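Small Bins, Clear Tables: A Winter Gallery

18 December 2018

Welcome, and do pull up a chair, because I have been meaning to put this page together for ages and now that it is finally happening I intend to take my time over it. Regular readers will know that I have a soft spot for the little trash bin. I don't mean the big one that lives under the sink and gets all the attention on collection day, but the small one that sits near where you work and catches the pencil shavings, the tea bag wrappers, the bits of thread and the corners you snip off envelopes.

My own interest goes back to my aunt's sewing room, where there was a dented tin pail that she had owned since 1949 and that went with her through four houses. She kept it right up by her elbow, on the table, and if you so much as moved it to the floor she would notice before she had sat down. I was a grown woman with a desk of my own before I understood what she was up to. When the bin is close, the scraps go in it. When the bin is across the room, the scraps go in a pile, and the pile gets friends.

So when Lucyna Ostrowski asked whether I would like to do a gallery on small bins and clear tables, as a sort of follow-up to the letter-tray page we ran in April, I said yes before she had finished the sentence. That page brought in 2186 visits, which for us is a crowd, and a good number of the messages afterward were really about wastepaper and where to put it. Ridwan Kwok wrote in with a lovely long note about his repair bench (he has three bins on it, and I believe every word), and Adelmo Russo sent a sketch of a shelf he is planning that would hold a bin at exactly the height of his hand. I hope he builds it!

I should say a word about tables too, as they matter every bit as much. A plain white top is a wonderful thing for anybody who sorts small items, be it beads, buttons, screws or seeds. You can see what you have. You can see what you've dropped. It does show every speck, I grant you, and my mother would have called it a rod for your own back, but I have come around to thinking that a surface which shows the speck is doing you a kindness. You wipe it and you move on to the next thing.

And now to the pictures, with my thanks to everyone who waited so patiently for them.
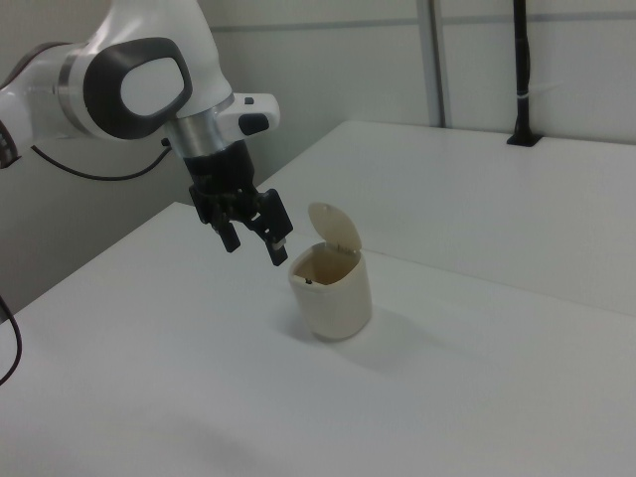

A cream pedal bin, small enough to live on the tabletop, with its lid up. I do love a lid on a small bin – it hides a multitude of sins when company comes. 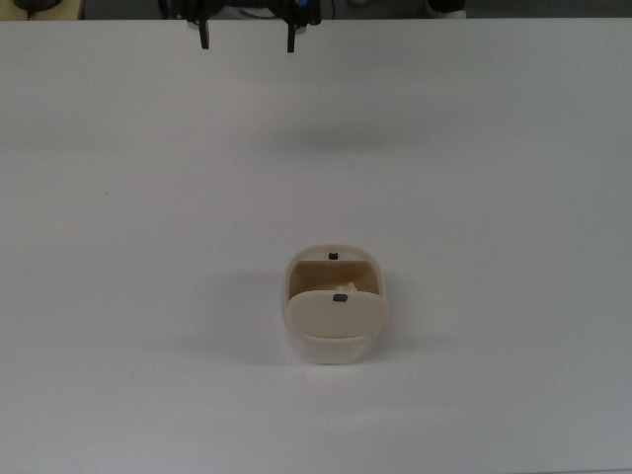

Can a pedal bin be used on a table, where your foot can't reach it?
It can, as long as you are happy to lift the lid by hand. Choose a small one, put it toward the back on the side of your working hand, and leave the lid up while you are busy so that you aren't forever opening it.

I had that same question from several of you, so I tried it myself with two little bins from Ostita, one with a lid and one without, and used each for a good stretch at my desk. The open one is quicker, no doubt about it, and I expect most people doing fiddly work would be happier with it. The lidded one won me over in the end on account of the cat, who regards an open bin as an invitation.

A few other things that came up in the messages, in no special order. Liners are a matter of taste, but if you use them, a paper bag with the top folded down twice sits very nicely in a small bin and can be lifted straight out. I bought a box of 100 plain lunch bags and I am still working my way through it. Wipe out the bottom now and then, even when it looks clean. If your bin slides about, a scrap of rubber shelf liner under it will settle the matter, and you can cut it to the shape of the base so it doesn't show.

Tymofii Chornovol asked about color, wondering whether cream looks grubby next to white. I think it looks friendly, though I would keep the two well apart from anything gray if you are fussy about such things, and I say that as somebody who is very fussy indeed.

The next gallery will be about drawers, and Rostyslav Ivanyshyn has already promised me a look inside his. If you have a small bin you are fond of, new or old, please do write and tell us about it, and let us know where on the table you keep it.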